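How to Write a Reality TV Recap Before You Go to Bed

Posted by Melina Rallis, 21 September 2020

My first recap of Hollgate Nights ran to 2,533 words and went up two days after the episode aired. By then everyone had already argued about the boat dinner and moved on to the preview clip. I've now done a whole season of 13 episodes, and I can usually get a recap posted the same night with enough time left to brush my teeth. So this is how I do it, bad habits included.

Get set up before the cold open

Open a blank document and type the episode title, the season and the names of whoever you expect to see. I know that sounds silly, but if you've got "Coughlan" spelled right at the top of the page you won't spend the evening spelling it three different ways (I did, for most of the season premiere, and the comments were not kind). Turn off your group chat. If you read what your friends think while you're watching, you'll end up writing their jokes and believing they're yours!

Take notes by the clock

I write down the minute, who's on screen and one thing somebody said. My notes look like this:

0:07 – Coughlan's kitchen, Bree "not mad" about the invite
0:19 – Pivis Lodge, room fight part one
0:31 – Bree mad about the invite

Don't try to catch every line. If a quote is good you can go back for it during the credits, and the minute tells you where to look. Put quote marks only around words you've heard exactly. Everything else gets paraphrased, because fans of this show will absolutely rewind to check on you.

Pick your main story

Every episode has a fight, a trip, a party or a talk on a couch that the rest hangs on. Decide which one matters to you and give it half the recap. In the Pivis Lodge episode I picked the room fight, even though the editors clearly wanted it to be the candle launch. I stand by it. The candle launch got two sentences and a joke about wicks.

You don't have to go in the order it aired, either. The show loves to chop one argument into 5 pieces and stick them between shopping trips. Glue it back together for your reader and write it as one long argument. Then do the leftovers in a quick paragraph at the bottom – I call mine "Also, there was a horse."

Be funny about the right stuff

Go after the choices people make on camera. Outfits are fair game if they're wearing them to start a fight. I leave kids alone, and bodies, and anything that looks like a real medical or money problem. Sofia Tsakiris reads most of my drafts and will put "hmm" next to a line she thinks is mean. I've cut nearly all of the hmms. I kept one about a spray tan.

And keep in mind that you're watching an edit. I say "it looked like she rolled her eyes at him" when the eye roll comes in its own little close-up, since that could be from any dinner at all.

Fix it up and post it

Read it out loud once. Check the names again. Cut your first paragraph if all it does is say that a lot happened this week. Your headline should name the main event without giving away who went home, and the spoiler goes after the jump. Then hit publish and go to bed. Typos can be fixed at breakfast, and Markos Koutsoukos will have found them all for you by then. 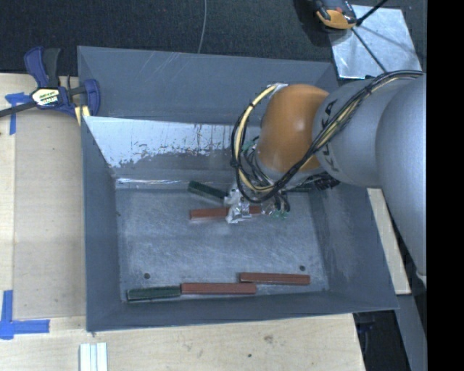

Zascombe TV Recappers Club – Writing Guides

Next guide: Live-Posting a Reunion Special, by Eftychia Xenos. Want to recap a show with us? Send a sample of any length to Prodromos Fragkou through the club contact form.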